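# An afternoon at the Jolthorpe open day

I'd had it in the diary since September, and I very nearly didn't go. Rain, trains, the usual.
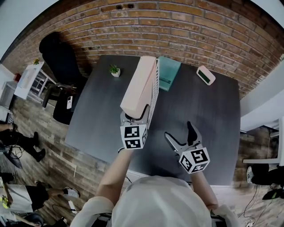

*4 min read · 575 words, give or take my rambling*

So, the Hestosance open day! If you've not come across them, they're a small outfit in Jolthorpe that teaches robots to handle ordinary household things. My cousin's been on at me about it for ages (she does their accounts) and when they opened the doors to the public she put my name down without asking.

I'd pictured a big shed with orange arms swinging about behind a cage. What you get is an office with a lot of cables. You come up 28 stairs, sign a sheet, get a sticker with your name on it and then someone hands you a cup of tea and asks if you'd like a go.

The go is the good bit. You don't drive a robot at all, you hold a pair of grippers, one in each hand, and use them to move things about on a table. Each has a chunky cube near its base covered in black and white square codes, a bit like the ones you scan for a menu, and that's how the computer works out where your hands are. Later on all those movements get fed to the robot so it can learn from them. Uwe Nolte, who was running our table, called it "lending it your hands", and I've been saying it to everyone ever since.

The chap in the light grey cap went before me and made it look like nothing. He had the pale pink box up on its end in the left gripper, with the other one open and ready, and a book, a little clock sort of thing and a potted succulent all sitting there on the same table. I spent his entire turn worrying about the succulent.

Then it was me. Oh dear. The squeezing is easy enough, but your sense of how far away things are goes completely out of the window. Your hand stops and the gripper carries on! I closed it on thin air twice, then got the box by one corner and swung it round like a pub sign. Uwe said that was fine and they keep some of the clumsy ones too, which was kind of him. I did get better. By my fourth try I could stand the box up and put it down where I'd meant to, and I was so pleased that I asked to do it again and held up the queue.

What surprised me was how tiring it is. My forearms ached all the way home. Khadija Ashour, who gave the talk at half past two, said their regular people do it in short stints and swap over, and that one simple job might need 147 good goes before they'd bother training anything on it. I asked what happens if you're left-handed and she said they like left-handers, so that's my second career sorted.

The talk itself ran on a bit. There was a long section about calibration that I didn't follow, and a man in the front row from a firm called Erraji who clearly did follow it and had a great many questions. But the film at the end was lovely: one of their arms putting a mug away in a cupboard, very slowly, missing the shelf, backing off and trying again. The whole room went "ohhh". I've felt less for some actual people.

A few practical things if you fancy the next one:

- It's free, but you do have to book.
- The number 11 bus stops at the corner by Proseck, the tile shop. Don't get off at the station like I did.
- Wear something with short or tight sleeves. My cardigan cuffs kept getting in the way.
- Have your go before the talk. The queue afterwards went right out on to the landing.

I've already asked my cousin to put me down again, and this time I want to try the book.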